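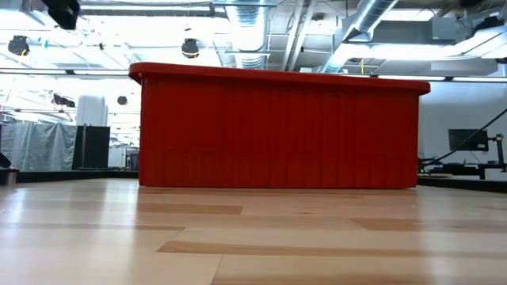 Red tub, wooden floor.

9/25/18

So the mattress has been here since July and I said I'd write something once the novelty wore off. It has worn off.

We bought the Hondito from the showroom in Flosetley after two visits and one argument. The ticket said £2299, which the salesman told us was a saving, though he got vague when I asked what it was a saving from. Our old one was a Foley, bought in Womancombe when we first moved in, and it had a dip on my side you could have kept soup in.

My trouble is with the claims. The leaflet promises "108 comfort points", and I've read it front to back without finding out what a comfort point is. A spring? A stitch? There's also a paragraph about the cover being "sleep-active", and a drawing of a man with blue arrows coming out of his spine. He looks no happier than the man without arrows.

Is it comfortable? Yes, fairly. It's firm, it's level, and I don't roll into the middle any more. Whether that's the clever foam or just the fact that it's new, I couldn't tell you, and I don't believe the leaflet could either. Any mattress would beat the one we had. My back is a bit better in the mornings. It was also a warm summer and I was walking more, so make of that what you like.

Then there's the trial. You get 30 nights to change your mind, but the small print wants it back in the original wrapping, and the original wrapping is a plastic skin that you have to slice open to get the thing out. I rang to ask how that worked and was told they'd "look at each case". I bet they would.

Eamon Ó Gríofa, who commented on my pillow post, reckons they all come off the same few production lines and you pay for the label. I've no proof of that, but I did notice that two of the beds in the showroom had exactly the same handles.

The smell, by the way, took over 36 hours to clear with the windows open. The leaflet calls it "new product freshness".

I'd want a good deal more off the price before buying another. Next I have to sort out the slats, two of which have started creaking, and the shop says slats aren't covered.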